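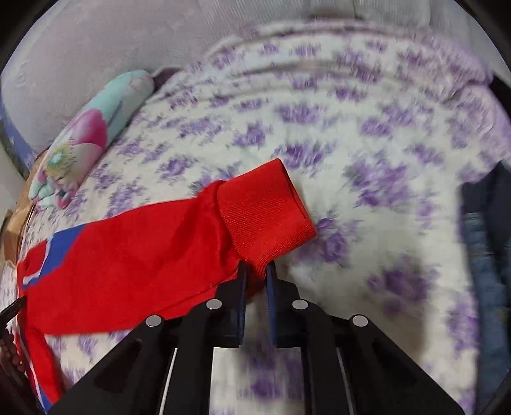 9th May, guest room, Stukside house

Continuing the wardrobe sort. Danica and I had the room from after breakfast until Kevin wanted it back, and we got through the tops and perhaps a third of everything else. I am writing this on the landing because every flat surface in the bedroom now has a sleeve on it.

Working surface is the bed. We tried the floor last time and my knees filed a complaint. The bed is the right height if you are Danica and slightly wrong if you are me, but the quilted spread has one real advantage, which is that the stitching gives you something to line an edge up against. It also has one real drawback. Anything slippery skates across the quilting the moment you let go of the far end, and sports clothing is nearly all slippery.

Reds first. I had put these off. Red knit with ribbed cuffs is its own category as far as I'm concerned: the body is smooth and shiny and wants to be somewhere else, while the cuff is dense and stays where it's put. If you start folding from the body you get a billow, then a crease across the billow, then a second opinion from whoever is standing behind you. Start at the cuff. Get the cuff flat, get its edge square, and work back from there. Danica has been saying this since October and I would like it noted that I have now arrived at it independently.

Method as it stands:

Lay the piece out on the diagonal, cuff toward the middle of the bed.
Hold the cuff at its lower edge. Small pinch. A fistful just bunches the rib.
Smooth away from the cuff with the side of the hand.
Fold in once, then in half, then in half again if it's going in the shallow drawer.
Do not shake it. Kristof shakes everything, and Kristof's drawer looks like a salad.

Colored panels. Anything with blue and white stripes let into the red goes panel side out, so it can be told from the plain ones without unfolding the whole stack. This was Édgar's request and I resisted it on the grounds that it made the pile look like bunting. It does make the pile look like bunting. It also took him no time at all to find the one he wanted this afternoon, so I have withdrawn the objection.

Storage. The Flekero boxes came, both sizes. The lids on the small ones fit. The lids on the large ones fit the small ones. I have written to the shop and received a cheerful automatic reply with a ticket number, 614, and a suggestion that I rate the conversation. In the meantime the large boxes are covered with pillowcases, and I'm told this looks rustic.

The label tape is holding on cardboard and peeling on plastic. Next time use the string tags from the kitchen drawer, if Deirdre hasn't put them all on seedlings.

Weights, for the shelf question. Kevin asked what a full small box comes to, so we put one on the kitchen scale with the bowl zeroed out and got 800 grams plus whatever was hanging over the side. Call that a minimum. The shelf will cope. The brackets I'm less sure of, as they were put up by me.

Cuffs, continued. Several of the older ones have lost their spring, and the rib lies open when you set it down instead of closing up. Deirdre thinks a cool wash and drying flat will bring some of it back. I think they have retired. We're going to test this properly: two of the tired ones get the cool wash, one stays as it is, and all three get looked at again by the window. No stretching them beforehand to help the result along. Danica, this means you.

Things found in sleeves: a bus ticket, a hair tie, another sleeve.

Disagreements still open. Whether socks long enough to be mistaken for sleeves belong with socks or get their own box. I say socks. Kristof says own box, and has already labeled one, in pen, on the lid, so he may win by default. Also whether the Mendoza sweatshirt is a keeper. It has a hole, it fits none of us, and each of the people asked has said somebody else would be upset if it went. It's on the chair for now.

For whoever picks this up next: the reds are to be finished before anyone touches the gray pile. Gray pile is larger than it looks and has things underneath it. Keep the window shut while folding, the draft gets under the shiny ones. Leave the bedspread on, it's going in the wash after this anyway, and Kevin needs the bed clear by evening with the pillows returned to their own pillowcases.

Pillowcases currently on boxes. See above. Ask Deirdre for spares.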